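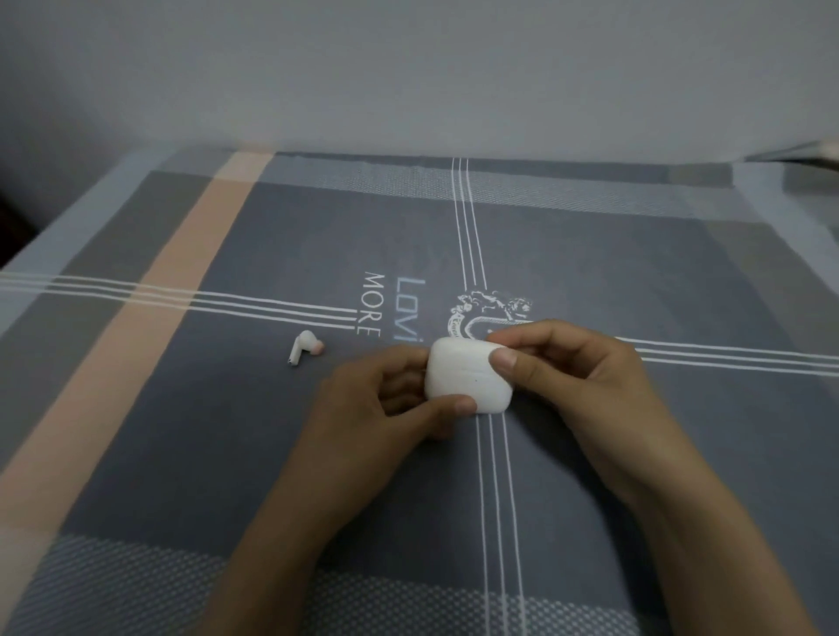
A white charging case, with one earbud beside it on the bed.

How to clean wireless earbuds and their case

By Apostolos Katsaros, Aug 12, 2021

When one side becomes quieter than the other, most people think the battery is dying. In my experience it is more often ear wax in the mesh. Cleaning takes less than ten minutes.

You need a soft dry toothbrush, cotton swabs and a little rubbing alcohol.

1. Take off the silicone tips, if your model has them. Wash them in warm water with soap and leave them on a towel for 3 hours.

2. Hold the earbud with the mesh facing down and brush it gently. The dirt should fall out – do not push it in with a needle.

3. Wipe the metal contacts with a swab that is only slightly damp with alcohol.

4. Open the case and clean the two wells in the same way. For the charging port use only the dry brush.

5. Let everything dry before you close the lid.

I repeat this every month, and in May more often, when I run outside and sweat a lot. If the sound is still weak after cleaning, try resetting the pairing first.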